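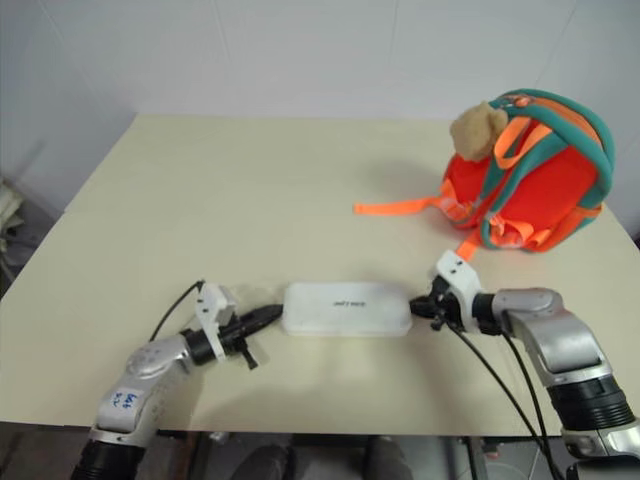
Both arms at the white box, backpack parked at the upper right of the table.

Search this blog

Home Notes Bench Archive Contact

Bench rules for two-arm tabletop work, revision 2

Posted April 27, 2023

The first version of these rules went up in February and was too long. Aarti Bhardwaj marked up a printed copy and sent it back with half the lines struck out. Most of her cuts stand. What follows is the set we now run under at Mapplebeck, where the recording table for the Arano tasks is set up. The Bovville table uses the same rules with a different reset sheet.

Scope. These rules cover two fixed arms sharing one table, with an operator within reach of the stop button. They don't cover mobile bases or anything heavier than household objects. They are not a substitute for a risk assessment, and the Mikbridge site has its own paperwork for that.

1. Clear zone. The strip between the two grippers at rest belongs to the task object. Other objects stay outside it at the start of an episode. Straps, cords and drawstrings count as part of the object they are attached to, so measure from the end of the strap. A bag whose body is well out of the way can still have webbing lying in the path of a finger.

2. Approach. When both arms go for one rigid object, they close from opposite sides at matching height. Stop short of contact on both sides, check alignment, then close the remaining distance. If one side touches first, the object yaws and the other gripper meets a corner. Lift only with contact confirmed on both ends. Revision 1 allowed one arm to hold position while the other pushed the object into it. That is withdrawn.

3. Idle gripper. A gripper with no object in it is kept closed in transit. Open fingers catch webbing. The exception is the last part of an approach, where the fingers need to be at grasp width before they drop to object height.

4. Wrist view. Before an episode starts, look at each wrist feed separately. The head view flattens depth, and a gap that looks generous from above may be a finger width. The wrist view is also where lettering on an object can be read, if it can be read at all. Log what is legible, in capitals if it is in capitals, and leave the field blank otherwise. Two people guessing at the same blurred line will write two different things, and the object table then carries duplicates.

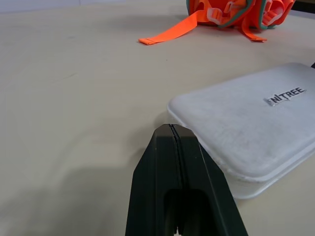
Wrist view, fingers closed, with the "NITREE" case to the right and loose strap ends beyond.

5. Soft goods. Bags, cloths and plush items don't return to the same shape, and the reset sheet should not pretend they do. Record which side is down, the direction the longest strap points, and whether buckles are on the table or on the bag. Three fields. We tried a tracing on the tabletop and dropped it after a week.

6. Cables. Each arm's cable needs slack for the full reach of that arm and must not cross the other arm's half of the table. Check at full extension, then at the fold. A cable that hangs over the near edge has to be clear of the operator's knees and chair. Replace ties when they start to slide.

7. Surface. One color, matte, wiped before the first episode of a session. Existing scratches and specks are tolerated. Don't try to polish them out halfway through a task, as the background then differs between the first and second half of the set.

8. Labels. Arm labels are handwritten and that is fine. Write the name used in the log, exactly, and rewrite it when it fades. If arms are swapped between tables, the label moves with the arm and the log gets a line.

9. Counting. The Arano target is 2,000 episodes. We are at 1,272 accepted. Episodes with a rule 1 or rule 2 violation are rejected even when the grasp came off, and 11 went out that way on review last month. Rejected episodes keep their numbers. Do not renumber.

10. Stopping. Anyone in the room can stop a run. The operator writes down who and why afterward, in one sentence.

Open items for revision 3: a speed limit inside the clear zone (I want one, Aarti wants it tied to object mass), and whether rule 3 should apply to the wider fingers, which may not close fully. Comments by email please, the form on this page drops attachments.

Older post Newer post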